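I have a snack drawer problem. It started in September, when my friend Boglárka Kozma came back from a trip with half a suitcase of things to nibble on, and it has gone downhill from there. She handed me a bag and said "try everything, tell me what's good," which is a dangerous thing to say to a person who works from home and has a kettle within reach.

So today I finally cleared off a table and had a proper look at what was left. I put white paper down first, mostly for the crumbs (I know myself), but it also makes it so much easier to see what you've got! In the drawer everything slides to the back and turns into one big crinkly heap. Out on the paper the orange stuff pretty much glows at you.

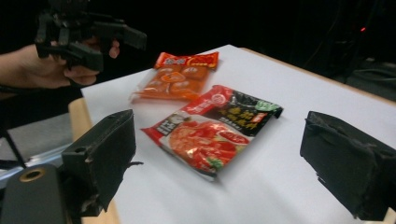 I've always been a sucker for see-through packaging. My grandmother kept a candy jar in her house on Doherty Street, and half the fun was picking out your piece before she'd even got the lid off. With a printed bag you're trusting the picture on the front, and I've been burned by that plenty of times. If I can see the rows lined up inside, I'm already halfway to opening it.

My sorting system, if you can call it that, goes like this. Anything that can be squashed goes on top. Anything sweet goes on the left, salty on the right, and the mystery items get their own corner until I can get Boglárka on the phone to translate. She's patient about it, but she does laugh at me. Last time I'd been keeping soup seasoning with the cookies for almost 3 months.

The mystery corner is my favorite, to be fair. I like guessing. Is it a cake? Is it a candy? Will it be chewy or will it fall apart all over my sweater? I was sure the last orange one would taste like apricot and it was more like caramel, with something a little toasty behind it. I'd happily eat 100 of them, so it's a good thing they don't come in that size.

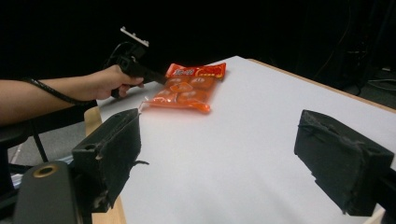
The orange packet with the four round ones. Candy or cake, place your bets!

I also dug out an old Levness tin to put the small things in. It's dented on one side and the lid takes some persuading, but it holds more than you'd think, and it slows me down a bit in the evenings – not a lot, but a bit. The bigger bags can stay in the drawer with a clip on them.

Next job is the tea shelf, and I'm not looking forward to it. There's a box of Vurosari up there that I can't remember buying, and it has a friend behind it. If anybody has a good way of storing loose tea in a kitchen with no cupboards to spare, please leave me a comment. I'll be the one with the kettle on.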